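Clestdale Hall Users' Group
Minutes of the meeting held 13 April 2019

The minutes of the December meeting were read and approved.

Floor. The gray marble in the main room has been polished. The bill from Leckie came to 574 dollars, against a budget of 700. It was agreed to pay it. Members asked that street shoes be wiped at the door and that tables be lifted when moved, not dragged.

Tables. The long white table stays where it is for now. A request to turn it toward the windows was discussed and put off to the next meeting. Flundska has quoted 352 dollars for 10 folding chairs to go with it. One member thought this high and will ask Trelus for a price.
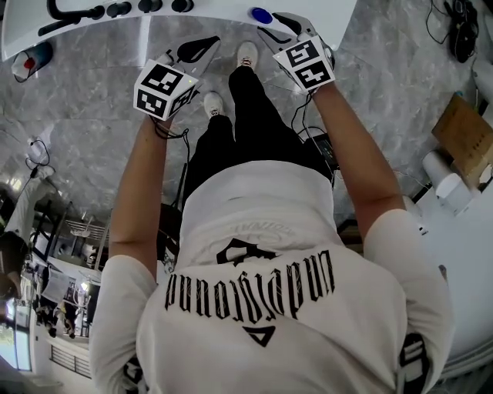

Cables. Anyone using the main room is to coil their leads and put them away before leaving. Two extension cords are missing from the closet. Please check at home.

Dress. The question of a dress code was raised again. T-shirts and sneakers remain fine for all daytime sessions. No vote was taken.

Keys. The side door key sticks. A new one will be cut.

Next meeting to be posted on the board by the entrance.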